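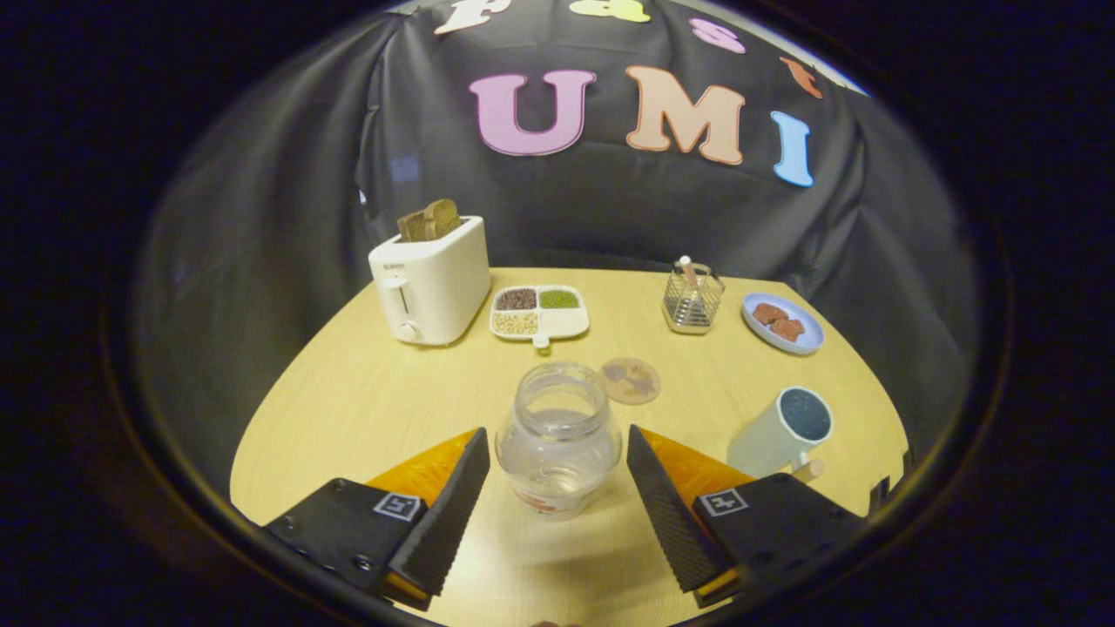
The Brokunora dry goods tray is supplied by Ovwood for use in shared kitchens, residential settings and teaching rooms where small amounts of pulses and grains are measured out before cooking. It is a single piece divided into four compartments, with a small handle tab at the front by which it may be drawn forward on a worktop or shelf. On the breakfast table the white tray stands beside a toaster with dark reddish-brown beans and green mung beans in the two compartments at the back, and a clear, wide-mouthed jar is set out in front. The divisions keep each food separate, and a compartment may be left free for the next item as required.

Ordering information

Catalogue number: 3159
Finish: white
Compartments: four
Supplied in: single units, or cartons of 37
Replacement period for faults in manufacture: 5 years

Carton orders are delivered to the main entrance of the building unless other arrangements have been agreed in writing. Customers with an existing account should quote the account name and the catalogue number on every order. Single units may be collected from the Flalska counter between 9 am and 4 pm.

Use

The tray is intended for dry foods at room temperature. It has no lid and should not be used for long-term storage. Foods that are to be kept for more than a day should be returned to a closed container. It must not be placed in an oven, in a microwave or on a hob, and it should be kept clear of the top of any toaster in operation.

Where the tray is used by persons with food allergies, the same compartment should be kept for the same food, and the tray should be washed in full between uses. A set of 53 printed name labels for common beans, lentils and grains is available separately and may be ordered with the tray or at a later date. The labels are removed before washing.

Cleaning

Wash by hand in warm water with a mild washing-up liquid, rinse and dry with a soft cloth. Particular attention should be given to the inner corners, where flour and fine husks tend to settle. Scouring pads and bleach are not suitable. The tray should be fully dry before it is filled again.

Returns

Unused trays may be returned in their original packing within one calendar month of delivery. Trays that have held food cannot be accepted, except where a fault is reported. Reports of faults should be addressed to Myroslav Hordiienko, Customer Supplies, and should include the order number and a short account of the fault.

Related items

Buthelezi storage jar, clear, wide mouth
Brokunora dry goods tray, two compartments
Brokunora measuring scoop
Name labels for dry goods, set of 53
Flalska round coaster, cork

Page last updated: March

Contact Customer Supplies | © Ovwood | Back to top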